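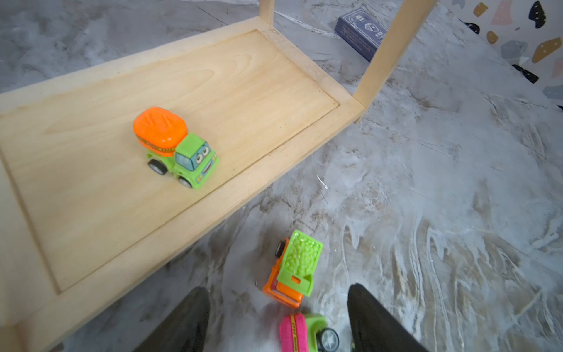
Small Holders Should Stop Watching the Order Book

14 Feb 2021
By Ebony McPhee

I bought my first coins in October and spent most of that month staring at a screen. The price would jump, I would buy a little more, and by dinner I was down again. I made 14 trades and paid a fee on every one of them.

My view now is that people with modest sums should set an amount, buy on a fixed day and close the app. I put in $197 a month. If the price doubles, fine. If it halves, I can still pay rent.

Leonardo Sanna, who trades for a living, thinks this is lazy. He says a rally like the present one rewards people who pay attention. Maybe it does, for him — he has the hours and the stomach for it. Most of us have jobs.

The exchanges don't help. Pisura sends me an alert each time a coin moves a few percent, and Omham wants me to borrow against what I hold. Both earn money when I act. I turned the alerts off last week and haven't missed them.

I could be wrong about where the price goes next. I'm still buying on the first of the month.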